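Chess clock loses time between moves, replace the crystal or the whole board?
Posted in Clocks and Timers by Soledad Pereyra
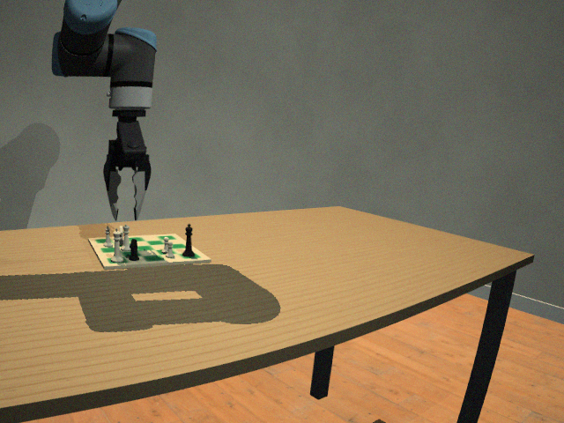
Details

I have a Prasetti digital chess clock, bought used in July. The left side runs slow. Against a phone stopwatch it loses 7 seconds over a 60 minute countdown when left alone. If I press the lever every few seconds it loses 19. The right side is fine in both tests. Fresh batteries made no difference. Both displays are driven from one board, so I don't see how one side can be slow and the other not. Is the crystal worth replacing?

2 replies

Ivana Quezada
Leave the crystal alone. If both sides count from the same oscillator, a bad crystal would put them off by the same amount. Your second test is the useful one: the loss grows with the number of presses, so look at the switch.

Those levers usually close a small contact at each end. When a contact gets dirty it bounces, and the firmware waits for a steady signal before it starts that side. Each press then costs a fraction of a second.

Remove the batteries, open the base and clean the left contact with isopropyl alcohol on a cotton swab. Work the lever a dozen times and let it dry before closing up. Repeat the 60 minute test with the same number of presses. If the result doesn't change, measure resistance across the closed contact. Mine read under 1 ohm after cleaning. A reading that jumps around means the switch is worn and should be replaced.

This does not explain the 7 seconds with no presses. Check whether you started the stopwatch and the clock by hand, and run it again the other way round.

Amancay Escobar
had a Zosness that did this, gave up and bought another one. Check that a delay mode isn't set on the left side only. Some clocks let you set each player separately and it survives a battery change.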